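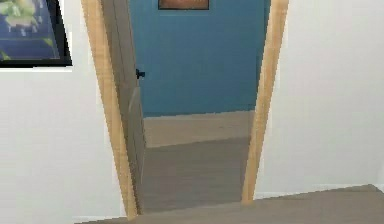 Getting Ready for a Job Interview at Home: Household Tips

Most of the work before an interview gets done at home the night before. These tips cover clothes, papers and the phone or video call. I wrote them down after my own search last March, when I had 4 interviews in 13 days and one decent shirt.

Clothes

Try on the whole outfit two days ahead, shoes included. If a button is loose there is still time to sew it back on. Iron the collar first, then the cuffs, sleeves and body. Let the shirt hang for ten minutes before you put it in the closet or it will crease again.

For a shiny patch on dark pants, lay a damp cotton cloth over it and press lightly with the iron. Don't slide the iron. Check the care label before you start.

Scuffed black shoes take polish better if you wipe them down and let them dry overnight. Stuff the toes with newspaper.

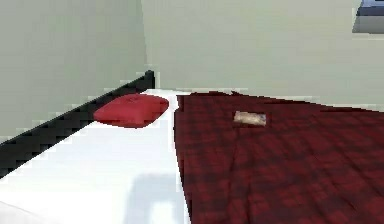
Papers

Print three copies of your resume and keep them flat in a folder. A large book on top will take the curl out of pages from an inkjet printer. Put the folder in your bag as soon as it's packed.

Keep one page by the door with the address, the name of the person you are meeting and the suite number. I went to Dreltham for an interview in suite 311 and had written down 113. The front desk sorted it out but I was 7 minutes late.

Phone and video calls

Pick a room with a door that closes. Soft things cut down on echo, so a bedroom is usually better than a kitchen. Turn off the dishwasher and the dryer before the call. 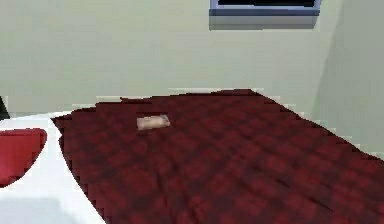 Charge the laptop fully and leave it plugged in anyway. Raise it on a couple of books until the camera is level with your eyes. If there is a window, face it. Write your notes in large print on one sheet and tape it to the wall behind the screen, where you can read it without looking down.

Put a glass of water within reach but away from the keyboard.

Comments

Korkor Aryee
Good tip on the collar. I always did it last and had to go back over it.

mapleside
Does the damp cloth work on wool? I have a gray suit from years ago that shines at both knees.

Korkor Aryee
@mapleside It did on mine, low heat. Try the inside hem first.

tdw
Had a video interview with Stornora on a Sunday and the dryer buzzed twice. Agree with turning it off.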